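Torre Jovville

La Torre Jovville es un edificio de uso mixto situado en el distrito de Warby, en la avenida Soltani. Reúne un hotel de 300 habitaciones en las plantas superiores, un bloque de apartamentos de alquiler y una galería comercial a pie de calle. Fue promovida por la sociedad inmobiliaria Kurano y proyectada por el arquitecto Iraklis Tzanetos. Abrió sus puertas el 2 de junio de 2023.

Historia

El solar estuvo ocupado durante décadas por un almacén textil y, tras su cierre, por un aparcamiento en superficie. Kurano adquirió la parcela, de 3288 metros cuadrados, a los herederos de la familia Soltani, que da nombre a la avenida. El primer proyecto contemplaba únicamente oficinas. La caída de la demanda en el distrito llevó a la promotora a sustituirlas por un hotel y viviendas, cambio que exigió una nueva licencia urbanística.

La asociación vecinal de Warby, presidida entonces por Nasrin Bahrami, presentó alegaciones por la altura del edificio y por el tráfico previsto en la calle posterior. El acuerdo final retranqueó las últimas plantas y trasladó el acceso de vehículos a la avenida. Las obras fueron dirigidas por Bahman Tabrizi. 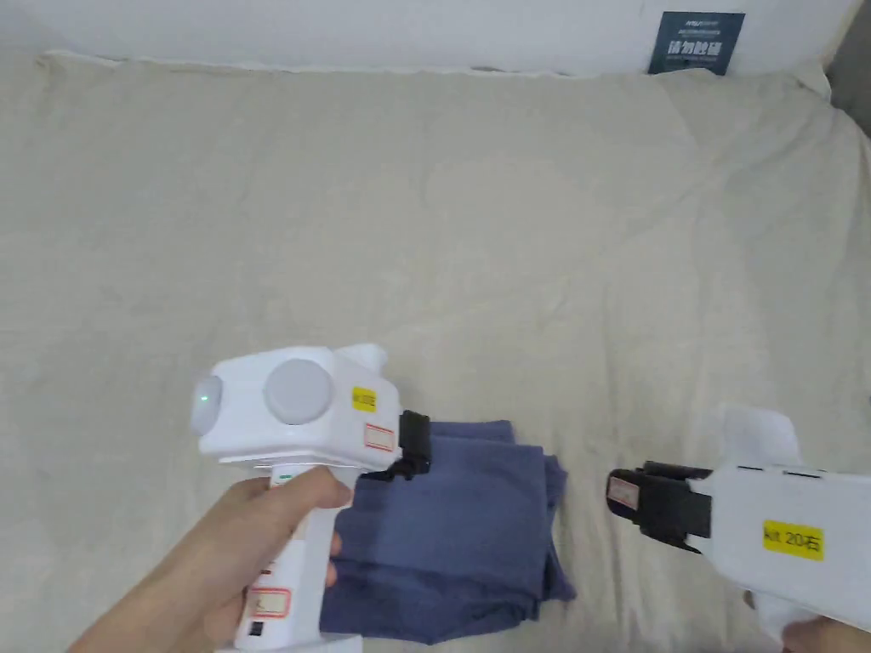 Tela beige con una prenda azul doblada; en la pared, un letrero en chino que pide no tocar.

Descripción

El edificio se compone de un basamento de tres alturas y una torre girada respecto a la avenida. La fachada combina hormigón prefabricado y vidrio, con lamas verticales en la orientación oeste. El basamento alberga la galería comercial, el vestíbulo del hotel y una sala de actos con capacidad para 500 personas.

Los apartamentos ocupan las plantas intermedias y tienen entrada independiente por la calle posterior. De ellos, 30 están sujetos a un régimen de alquiler limitado, condición incluida en la licencia. El aparcamiento subterráneo se reparte en dos niveles.

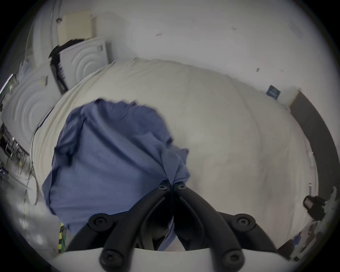
El hotel dispone de ascensores propios y no comparte pasillos con la zona residencial. La azotea, prevista al principio como restaurante, se destinó a instalaciones y a una terraza para huéspedes.

Propiedad y gestión

Kurano conserva la titularidad del suelo y de la galería comercial. La explotación hotelera se cedió mediante un contrato de arrendamiento a una sociedad encabezada por Elikem Akpalu. Los apartamentos los administra una filial de la promotora, dirigida por Pouran Nouri.

Véase también

Avenida Soltani
Distrito de Warby
Urbanismo de Warby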